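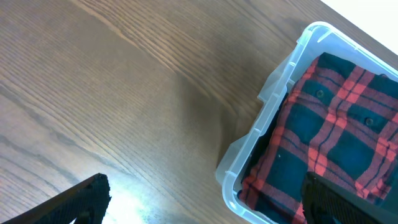

Relative humidity is a poor number to use when deciding whether to open a window in winter. The figure that matters is the absolute amount of water in the air, and cold air holds very little of it. Outdoor air at freezing and 90 percent relative humidity carries less than five grams of water per cubic meter. Warm the same air to 68 degrees Fahrenheit without adding anything and the relative humidity drops below 30 percent. The damp-looking fog outside is therefore drier, in the sense that counts, than the air in most bedrooms. I went through this again last week after finding mildew on the back wall of our closet, and the first practical consequence was that everything on the lower shelf went into clear plastic bins like the one on the table, so that the wall behind could be reached and measured.

The closet is on the north corner of the house. Two of its walls are exterior walls and the door is kept shut, so it gets almost no heat from the room. I taped a surface probe to the plaster at ankle height and left it there overnight. The reading at six in the morning was 51 degrees. Air in the bedroom at the same time was 66 degrees with 58 percent relative humidity, which works out to a dew point of just under 51. The wall was sitting almost exactly at the dew point, and mold does not need liquid water to get started. A surface humidity above 80 percent for days at a time is enough for most of the common species, and the wall had been there for most of January.

There are only a few variables to work with: the temperature of the wall, the water in the air, and how well air moves across the surface. Insulating the corner from outside is the correct fix and will not happen this winter. That leaves the other two.

For moisture I set up logging. I have an Irnis sensor in the bedroom, a second one in the closet, and a third under the eaves on the north side. They write a sample every 300 seconds. With two people asleep and the door closed, the absolute humidity in the bedroom climbs steadily until morning. Opening both windows wide for ten minutes brings it most of the way back to the outdoor value. Leaving one window tilted all night does less than I expected and cools the wall around the frame as well, so I have stopped doing that.

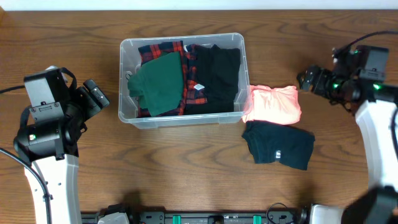 Flannel and the dark things, packed into the bin on the table.

For air movement I raised the lowest shelf and pulled it 2 inches off the wall. Nothing is now stored against plaster. I also cut a slot in the bottom of the door and another near the top. A small Wakano fan runs on a timer beside the upper slot. It is quiet, and the gap between the bedroom and closet temperatures has narrowed by three degrees -- more than I would have guessed from the size of the fan.

I looked at dehumidifiers too. The Ackermann unit I borrowed is a compressor type rated at 225 watts. It works well at 68 degrees and poorly in a cold closet, as the coil ices up and the machine spends a good part of its time defrosting. A desiccant type would do better at low temperature but uses more power for the same amount of water. Both of them cost more to run than ten minutes of open window, even allowing for the heat lost. The air in a bedroom weighs very little compared with the walls and furniture, and the room is back to its earlier temperature within a quarter of an hour.

The mildew itself came off with alcohol and a cloth. I did not paint over it. Clothes should be completely dry before they go into a closed container, as a bin with a lid keeps water in just as well as it keeps it out. Cotton that feels dry in a cold room can still hold a fair amount.

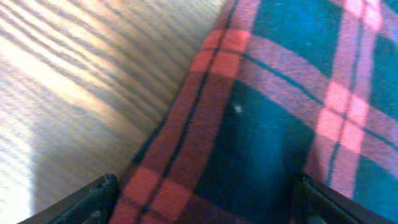
Regula Rainer wrote in after my earlier note on the probe readings to say that ankle height is too generous. In her house the coldest point is the joint between the floor and the wall, a further two degrees down, and she would put the probe there before trusting any dew point margin. She also asked whether the closet sensor had been checked against the bedroom one.

It had not. I have since put all three in a sealed bag with damp table salt, which should settle at 75 percent. Two agree within a point and the closet one reads four points low -- so the corner was worse than the log said. I have added the offset in the spreadsheet and moved the probe down to the joint. The next reading is tomorrow at six.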